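In Praise of the Half-Empty Shelf

I grew up in a house where every flat surface was doing a job. The top of the refrigerator held cereal, the piano held mail, and the stairs held whatever was supposed to go upstairs and hadn't gone yet. I loved that house. I still think my parents had a better time than most people. But when I moved into my own apartment, four rooms over a shoe repair shop in Domincombe, I brought the habit with me and filled the place in a month.

What changed my mind was a library. The Domincombe branch went through a big weeding a few years back (weeding is the librarians' word for taking old books off the shelves) and some of us got pretty worked up about it. I wrote a letter! I said they were gutting the collection. Then I walked in on a wet October afternoon, ready to be mad, and checked out seven books. I had never checked out seven books in my life. I'd been going in there since I was small and suddenly I could see what they had. Covers faced out. There was room at the end of each shelf to set something down and read the back of it. A book on bridge building that hadn't moved in ages, according to the stamp inside, was sitting there looking like the most interesting thing in town, and it was a really good book, too. I've read it twice.

So this is my pitch, and I make it to anybody who'll sit still: leave some room. Leave it on purpose, and defend it.

I want to be clear that I'm not talking about minimalism, at least the kind with one chair and a rock. I like stuff. I own four teapots and would take a fifth. My complaint with the one-chair people is that they treat owning things as a kind of moral slip, and I can't get on board with that. A friend's kitchen with thirty spices in it makes me happy. What I'm after is slack, the part of the shelf or the drawer or the afternoon that hasn't been spoken for.

Think about how a good hardware store works. The one I go to, Tillano, has a long counter up front, and they keep it clear. You walk in with a broken faucet part in a sandwich bag, and there's a place to put it. You take it out, the guy takes out three more that look like it, you line them up and figure out which is yours. The big chain store out by the highway has covered its counters with batteries and gum, so you end up holding your faucet part in the air like a torch. I drive past that store to get to Tillano, and I'd bet the clear counter is half the reason, even if it took me years to notice.

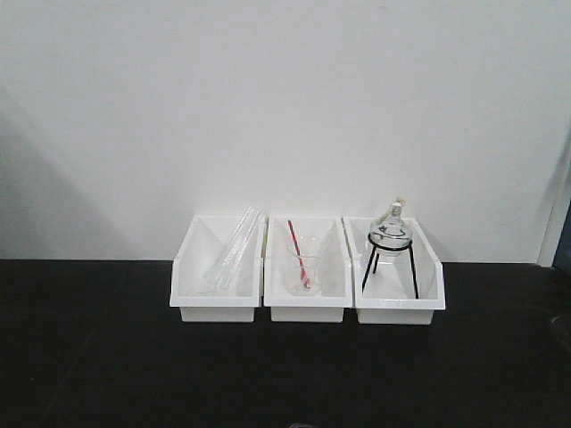 Or take cooking. My neighbor Tín Đỗ makes dinner for his whole family in a kitchen smaller than my bathroom, and he does it without ever looking rushed. I asked him for his secret, expecting something about knives. He said he puts things away before he starts. That was the entire answer. He gives up five minutes at the front, when he's hungry and would love to skip it, and then he's got a place to chop, a place to rest the hot lid, and a place for his daughter to do her math while she tells him about her day. I've been copying him since spring and my soups are better. I can't prove the counter did it, but I'm convinced.

The same goes for time, and this is where I get the most pushback. People hear "leave a gap in your day" and think I must not have kids or a boss. Fair enough, I have only the boss. But the gap can be tiny. I stopped booking anything in the half hour after lunch, and that's when I call my sister, or walk down to the river, or finally answer the message that needed a real answer. Some days work eats it. Most days it survives, and I'm amazed at what turns up in there.

There's a money side, and I don't want to pretend otherwise. Extra room costs rent. A family of six in two bedrooms doesn't need me telling them about slack, they need a third bedroom, and I'd vote for anybody who'd build it. Still, when the town gets to decide these things, I wish it would stop treating every open corner as a problem to solve. We had a patch of grass by the bus station that was used for kite flying, naps, a chess game that ran all summer, and one very small wedding. Now it has a sign, a planter, and a bench shaped so you can't lie down on it. I haven't seen a kite there since.

Anyway, start with a shelf. Pick the one you look at most, take off a third of what's on it, and then leave it alone for a couple of weeks. You'll want to put a candle there. Hold off on the candle.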